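4. Evaluation of the Tratton hand-held gripper kit

4.1 What is sold and what is claimed

The Tratton kit is marketed to small labs that want manipulation data without buying an arm. The box holds a pair of hand-held grippers, a charging dock, and a one-year license to Vesasov, the vendor's cloud service, which turns raw recordings into training trajectories. The product sheet makes two claims that matter to us. The first is that an untrained person can record usable two-handed demonstrations at home after a single practice session. The second is that Vesasov recovers the path of both grippers "in any furnished room." We found no published test behind either claim, and the vendor did not send one when we asked.

We chose garment folding because it is the task on the cover of the sales brochure, where it is shown on a bare gray table under studio light. Our recordings were made in bedrooms in Gurnley, on the beds people had (Figure 3).

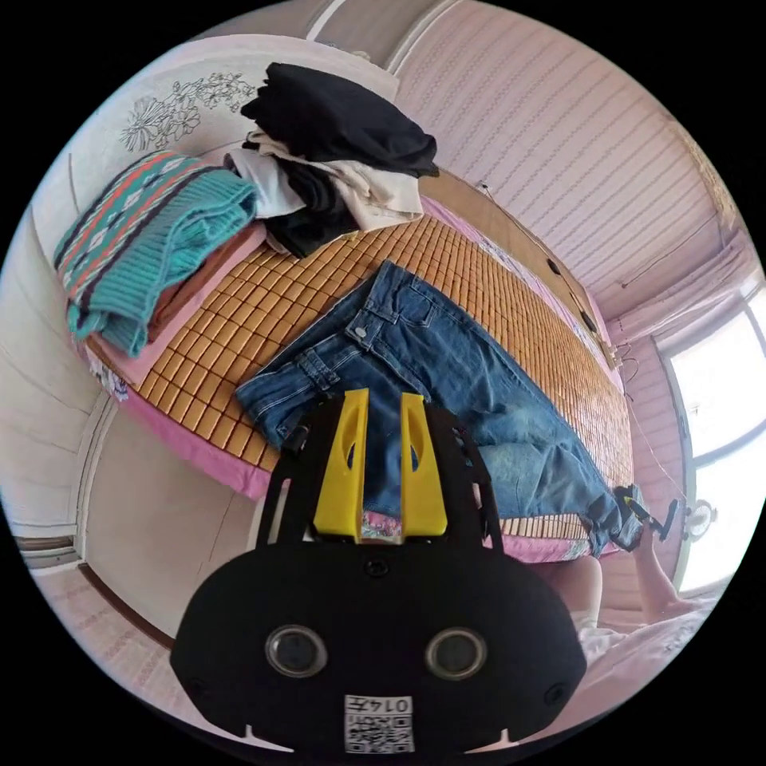
Figure 3. Jeans laid flat on a tiled woven mat, with other clothes stacked by the pillow. View from the camera on one gripper.

4.2 Yield

We submitted 268 recordings. Vesasov returned 141 as complete trajectories and rejected the rest, in most cases with the single message "tracking quality low." No further detail is available at our license tier. We resubmitted 7 of the rejected files unchanged, and 2 came back accepted. That is a small check and we would not build much on it, but it does suggest that the pass mark is not fixed. A lab paying by the upload should want to know why.

The vendor's support desk blamed repeated textures and window glare. Both may well play a part. Both are also ordinary features of a bedroom, and neither is mentioned in the product sheet.

4.3 Two-handed work

Denim is a fair test of a two-gripper kit. It is heavy for its size, it drags on the surface below, and a pair of jeans is too long to control well from one end. A single tool can pull a leg across but tends to bring the waist along with it. 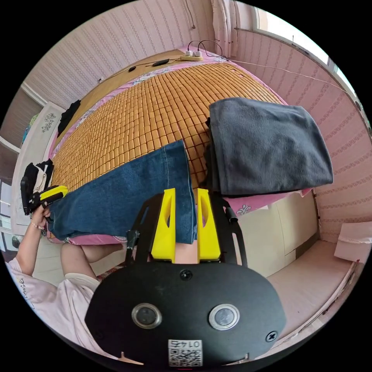
Two-handed recording is the main reason to pay for Tratton over a single gripper, so we looked hardest at how well the two paths agreed. The vendor aligns them partly by having each camera see the other tool. In some views this is plausible: with one pair of yellow fingers pinching a leg of the jeans and the second gripper holding the waist end, both tools are in sight along with the cloth between them. The same view takes in the operator's bare knees, a folded gray blanket, and a power strip near the head of the bed, and we could find no setting that masks any of it before upload. For home recording we consider that a serious gap.

Where the second tool left the view, agreement got worse. Replaying accepted trajectories in simulation, we saw grippers drift apart by up to 7 cm while supposedly holding the same garment. Vesasov gave these files the same green check mark as the good ones.

4.4 Comparison and cost

We processed the same recordings with Kırmızıgül, a free pipeline that runs on a desktop machine. It was slower and took most of December to set up properly. It also accepted fewer files. But it reports an error estimate for every segment, which let us throw out bad stretches and keep the remainder, and after that step the usable footage from the two systems was close in length. We do not claim Kırmızıgül is the better tracker. Our data cannot settle that.

The grippers themselves held up well and we would use them again. The claim about untrained operators we can support only in part, as our operators learned the tool quickly but had no way to tell during a session whether a recording would be accepted. We cannot support the claim about furnished rooms.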